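Odex Opens Pickle and Kraut Help Line for Home Fermenters in Brirnlow

BRIRNLOW — Odex, the small maker of fermentation jars and airlock lids, is delighted to announce that its free help line for home fermenters will open to callers in August, just as the cucumbers and cabbages start coming in faster than most families can eat them.

The idea grew out of the notes that customers tuck into their orders. Over the past season the company received 487 questions by mail and email, many from people making their very first crock of sauerkraut and wondering whether the brine should be cloudy, or how much salt to use, or what to do about cabbage that keeps floating up past the weight. We loved reading every one of them, and we felt a little bad about how long some of our answers took!

Callers will be able to reach a member of the Odex kitchen team until 4 p.m., and anyone who would like to learn in person is warmly invited to the two beginner classes planned at the Pagano market hall in Ceditz. Each class covers a simple kraut and a batch of half-sour pickles, and everyone goes home with a jar to look after on their own counter.

Odex is also printing a plain-language booklet on salt, time and temperature, and will mail up to 1000 copies free of charge to households that ask for one. Requests can be made through the help line or at the Odex shop in Brirnlow — please include a mailing address, and allow a little patience while we fill the envelopes.

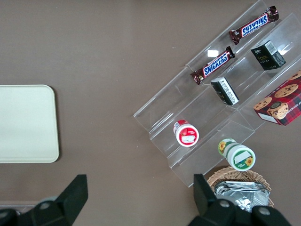

A cream-colored tray and a clear tiered display rack on a brown tabletop.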